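Equipment plan for the second half of the year

Plokden newsletter, Jun 21, 2022

In May we asked all the groups to send us their wishes for equipment, and many of you have asked since then what will happen with the list. The list is now closed. In this item I try to explain what we can buy this year, what must wait, and how the decision was made. If some point is not clear, please write to the planning desk before the order goes out.

The biggest question was the second humanoid robot. The Grundum lab has one, with two arms and two humanoid hands, and it is booked almost every working day. People who want to test a new grasp have to wait for a free slot, and a slot is easily lost when a hand is away for repair. So the wish for a second robot is easy to understand, and I also had this wish when I started to make the budget.

But when we looked at the booking calendar together with the repair log, we saw a different picture. In the last budget period the robot was reserved for 174 hours in which it could not work. In 43 of these hours the reason was a cable or a connector at the wrist. Most of the other hours were lost to waiting for hand parts, which we do not keep in the house. A second robot would have the same wrists and the same hands, and it would wait for the same parts.

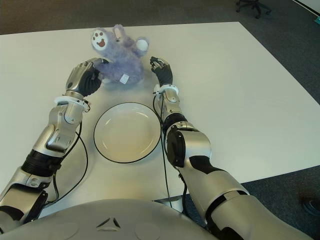 For this reason we decided to put the money first into keeping the present robot at work. The plan has these items:

Spare hands, 2 pieces, one left and one right. They will be stored in Grundum and not in the central storage, so that an exchange can be done on the same day.

Wrist cable sets, 4 pieces, together with clips for guiding the cable along the forearm. The clips are cheap, but they were never ordered, because they are listed on a separate page of the catalog.

A service contract for the arms, with one visit in each half year. The price is fixed for the length of the contract, and this makes the planning easier for us.

A small budget for test objects. Until now people brought plush toys, plates and cups from home. This is friendly of them, but the results are difficult to repeat when the owner takes the object back. We will buy every object in two copies and keep one copy closed in the cabinet.

The Messina project asked also for a table with adjustable height. We did not include it. The present table has the right height for the tasks planned until winter, and we prefer to wait until the group knows what it needs for the kitchen tasks. The money for the table is not lost. It stays in the reserve and the group can ask for it again with a short letter.

The second robot itself moves to next year's budget. I know that this is disappointing for the Vurdale group, which wanted to have its own machine from the autumn. We looked at renting as a solution for some months. The rent was not so high, but transport, insurance and training come on top, and for a short period these costs were larger than the rent. If the Vurdale group would take a rented machine for a full year, the calculation looks better, and we can open this question again in the fall.

I would like to ask one thing from everybody who sends a request next time. Please write the full cost and not only the price of the machine. We received several requests where the robot was described in much detail, but there was no line for the hands, the spare parts, the floor space or the working time of the person who will take care of it. These lines do not make a request weaker in our eyes. A request without them has to be sent back, and this costs several weeks for both sides.

The order for the spare hands goes out first, as the delivery time is the longest. The cable sets and the test objects will follow in the same order round. Groups that want to add an object to the test list can still do it until the end of next week, with a link to the product and one sentence about the task.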